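July
By the Truvton workshop desk

Sudine Hard Oil for Tables and Worktops

Sudine is a clear oil for indoor wood that gets used every day: kitchen tables, desks, worktops, shelves and stair treads. It soaks into the surface and leaves a low sheen with no thick film on top. We have stocked it at Truvton for 8 years and use it on our own benches.

It comes in two finishes, matt and satin. Matt changes the colour least and is the one to pick for pale woods such as ash, birch and maple. Satin brings up a little more warmth. Both will darken oak slightly, so try a patch underneath before you commit to the whole top.

One 429 ml tin covers a six-seater table with two coats, with some left over for touching up. Very dry or old wood will take more on the first coat. 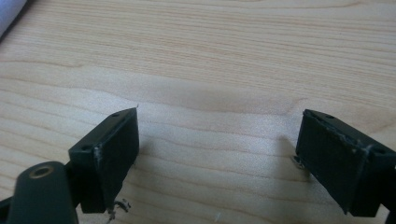

Sand along the grain to 120 grit, then 150. Going finer than that closes up the wood and the oil won't sink in properly. Vacuum the dust off and wipe down with a barely damp cloth, then leave it until fully dry.

Stir the tin well, don't shake it. Put on a thin coat with a short-haired brush or a lint-free cloth, wait fifteen minutes and wipe off everything that is still sitting on the surface. Any oil left behind will go tacky and take days to harden. Second coat the next day. The table can be used gently after that, but keep hot dishes and wet glasses off it for a week.

Oily rags can catch fire by themselves. Lay them flat outdoors to dry or soak them in water before they go in the bin.

For day-to-day cleaning use warm water and a drop of washing-up liquid. The Savolainen soap flakes we sell are also fine on this finish. Avoid anything with bleach or ammonia in it. When water stops beading, rub in another thin coat; there is no need to strip the old one.

Sudine isn't suitable for outdoor furniture, shower rooms or floors laid over underfloor heating. For garden tables see Istach Exterior Oil, which has a UV filter and comes in larger tins.

Size: 429 ml
Finish: matt or satin
Touch dry: overnight in a warm room
Thinning: not needed
Brush cleaning: white spirit

Orders over £70 are delivered free. Orders placed after midday on Friday go out the following week.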